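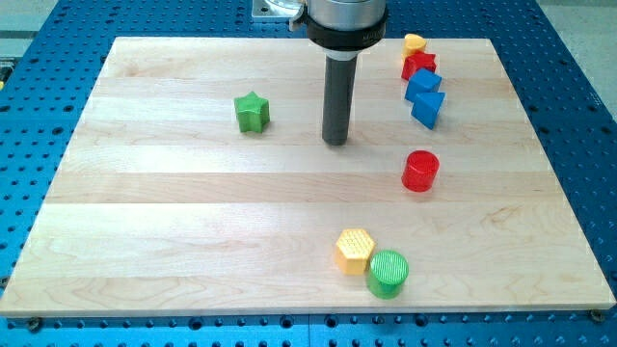 La respuesta que llegó desde Kanham decía que el tablero seguía moviéndose por la parte de atrás, que apretar los tornillos delanteros no había cambiado nada y que preferían no taladrar la madera otra vez sin que alguien lo mirase antes.

Incidencia 178
Estado: cerrada
Abierta: 14 de octubre de 2020
Ubicación: Kanham, mesa perforada azul
Material afectado: tablero de arce claro Litwood, 70 x 40 cm
Prioridad: normal

Descripción inicial del solicitante

El tablero se mueve al apoyar la mano en el lado más alejado del borde delantero. Se oye un golpe seco contra la mesa. Los bloques de juguete se desplazan un poco con cada golpe y la estrella verde, que va de pie sobre una base más bien pequeña, se ha caído dos veces. El resto de las formas aguanta mejor.

El tablero se montó en agosto y entonces asentaba bien. No se ha cambiado de mesa. Tampoco se ha lijado ni barnizado desde que llegó.

Primera respuesta de soporte

Pedimos estas comprobaciones antes de desmontar nada:

1. Retirar los bloques y guardarlos en su caja.
2. Apretar a mano los tornillos del borde delantero, con llave corta, hasta notar tope. No forzar.
3. Presionar con la palma las cuatro esquinas, una por una, y anotar cuál baja.
4. Pasar una hoja de papel entre la madera y la mesa por todo el contorno y anotar por dónde entra.
5. Comprobar que no haya restos debajo: serrín, una arandela, cinta adhesiva.

Respuesta del solicitante

Hecho. Los tornillos delanteros ya estaban a tope. Bajan las dos esquinas traseras, la izquierda más que la derecha. El papel entra por todo el borde de atrás y por la mitad trasera de los laterales. Por delante no entra. Debajo no se ve nada, pero no se ha levantado el tablero.

Respuesta de soporte

Por lo que indican, la madera se ha curvado y el borde trasero ha quedado levantado. Es un panel de listones encolados y puede moverse con los cambios de humedad, sobre todo si la cara de abajo respira de forma distinta a la de arriba. En una mesa perforada pasa con frecuencia: el aire entra por los agujeros.

Preguntas:

- ¿Qué humedad hay en la sala?
- ¿Cómo se limpia el tablero?
- ¿La cara inferior lleva aceite o está en crudo?

Respuesta del solicitante

El higrómetro de la pared marca 70 %. En agosto no se apuntó. El tablero se limpia con un paño húmedo al terminar, y se deja secar solo. La cara inferior no sabemos cómo está, habría que levantarlo. La hoja de Litwood que vino en el paquete habla de aceite en la cara vista y no dice nada de la otra.

Respuesta de soporte

Hay que levantarlo. Instrucciones para hacerlo sin dañar los cantos:

Aflojar los tornillos alternando uno y otro, media vuelta cada vez. Sacar el tablero hacia arriba, no arrastrarlo sobre la mesa. Apoyarlo de canto contra la pared, con un trapo debajo. Mirar la cara inferior y echar unas gotas de agua en una esquina. Si la madera las absorbe enseguida y oscurece, está en crudo.

Aprovechen para poner una regla larga sobre la cara inferior, de delante atrás, y medir la separación máxima.

Respuesta del solicitante

Cara inferior en crudo, las gotas se absorbieron en segundos. Con la regla, la curva es de unos tres milímetros en el fondo izquierdo. Había además una arandela suelta entre la mesa y la madera, metida a medias en uno de los agujeros. La hemos quitado. Los listones no se han abierto y la veta oscura no tiene grietas, que era lo que nos preocupaba.

Consulta: ¿se puede poner peso encima durante el fin de semana y listo?

Respuesta de soporte

El peso solo no suele bastar. Si se aplana a la fuerza y la cara inferior sigue sin tratar, volverá a curvarse. Procedimiento recomendado:

a) Dejar el tablero dos días de canto en una sala más seca, con aire por ambas caras.
b) Dar una mano fina de aceite a la cara inferior y a los cantos. Usar el mismo aceite que en la cara vista. Retirar el sobrante a los quince minutos.
c) Repetir al día siguiente.
d) Esperar a que no manche el papel de cocina.
e) Volver a montar, primero los tornillos delanteros sin apretar del todo y luego la fijación trasera.

Sobre la fijación trasera: no hace falta taladrar. Meltport tiene unas pletinas bajas que se atornillan a los agujeros de la mesa y pisan el canto de la madera. Conviene poner fieltro entre la pletina y el tablero. Los tornillos Kragh que ya tienen sirven si la rosca de la mesa es la misma que delante; compruébenlo a mano antes de usar la llave.

Respuesta del solicitante

Las pletinas tardarán una semana. Mientras tanto hemos hecho los pasos a) a d). Tras la segunda mano la curva ha bajado a un milímetro. Un detalle: el aceite ha oscurecido los cantos y ahora no coinciden con la cara de arriba. No molesta, pero lo dejamos apuntado por si alguien pregunta.

También hemos limpiado los bloques. Dos tenían pegamento seco en la base, seguramente de alguna etiqueta, y esos cojeaban aunque el tablero estuviera plano. Salió con alcohol y un paño.

Respuesta de soporte

Correcto. La diferencia de tono en los cantos se irá igualando cuando toque aceitar la cara vista. Quedamos a la espera de las pletinas.

Respuesta del solicitante

Pletinas recibidas y puestas, una en cada esquina trasera. La rosca era la misma. Al principio la izquierda quedaba alta, porque el fieltro venía doblado en la bolsa; se cortó otro trozo y asentó. Repetida la prueba de la palma en las cuatro esquinas: ninguna baja. El papel entra todavía unos centímetros por el lateral izquierdo, sin ruido ni movimiento al presionar.

La estrella se ha dejado de pie una tarde entera, con gente apoyándose en la mesa. No se ha caído.

Resolución

Causa principal: curvatura del tablero por humedad, con la cara inferior sin aceitar. Causa secundaria: arandela suelta bajo la madera. El pegamento en la base de dos bloques se anota aparte.

Acciones: aceitado de la cara inferior y los cantos, retirada de la arandela, dos pletinas Meltport con fieltro en la parte trasera.

Mantenimiento acordado: limpiar con paño bien escurrido y secar después con otro. Revisar el apriete una vez al mes. Aceitar ambas caras dos veces al año. Si el higrómetro vuelve a marcar lo mismo varios días seguidos, ventilar y repetir la prueba del papel.

Pendiente: pedir a Litwood que aclare en su hoja si el panel se entrega con la cara inferior en crudo. Solicitud enviada, sin respuesta al cierre de la incidencia.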